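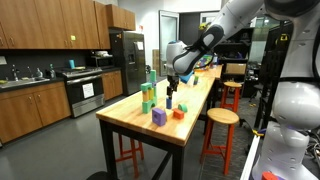 Figure 4-1. Arm and gripper over the worktable, block tower at the near end.

4 Running a Block Stacking Trial

4.1 Purpose of this section

This section explains how to prepare and run one trial of the Movum block stacking method at the kitchen table station. It is written for operators who have completed the safety introduction in Section 1 and who have an account on the Zindholm recorder. Questions of analysis, including how trials are divided into training and test sets, are treated in Section 6.

The method compares two ways of teaching the arm to place a foam block. In the guided condition, the operator moves the arm by remote control from start to finish. In the corrected condition, the learned policy moves the arm and the operator takes over only when a placement is about to fail. Both conditions use the same table, the same block set and the same recorder settings. Results from the two conditions may be compared only if the steps in this section are followed without change.

4.2 Before the trial

1. Confirm that the emergency stop is within reach of the operator and that a second trained person is present.

2. Check that no person is seated at the table. Stools may remain beside it, provided they are outside the reach of the arm.

3. Select the layout card for the trial. The card states which blocks form the starting tower and which block is to be moved. Build the tower by hand with the arm in the parked position.

4. Place the remaining blocks on the table as the card directs. Articles that are not part of the block set, such as cups and toys, are treated as distractors. Enter each distractor in the trial sheet before recording begins.

Note: Distractors may be changed between trials. They may not be moved during a trial, even if the arm touches them.

5. Open the gripper fully and inspect the inside of both fingers. Wipe away any foam dust.

CAUTION: Foam blocks compress under light pressure. Do not raise the grip force above the value on the layout card. A block that has been crushed must be withdrawn from the set and replaced with one of the same shape and color.

4.3 Recording the trial

1. Start the Zindholm recorder and wait for the ready signal. Enter the condition, the card number and the operator code.

2. Release the arm from the parked position. In the guided condition, take control at once. In the corrected condition, keep both hands on the controls and let the policy act.

3. Bring the gripper down over the target block, close the fingers, and lift the block clear of the table before moving sideways.

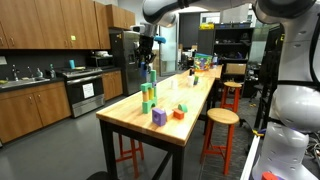
4. Carry the block to the position given on the card. Approach from above. A side approach is the most common cause of a fallen tower and is marked as an error in the guided condition.

5. Open the gripper and raise the arm straight up. The trial is scored as successful if the block remains in place after the arm has returned to the parked position.

6. Stop the recorder and save the trial. Do not delete failed trials - they are required for the comparison in Section 6.

WARNING: Never reach over the table to steady a tower while the arm is released. Press the emergency stop first.

4.4 Trial counts and current results

The present data set holds 271 trials collected with the Ugwu block set. Of these, 96 were recorded in the corrected condition and the remainder in the guided condition. Policies trained with the corrected trials included recovered more often from a poor first grasp. No clear difference was found in the final placement of arch blocks, and further trials with these shapes are planned for November.

Trials recorded before the recorder settings were revised on Mon 7 April are stored separately under the project name Mondora. They must not be merged with the present set.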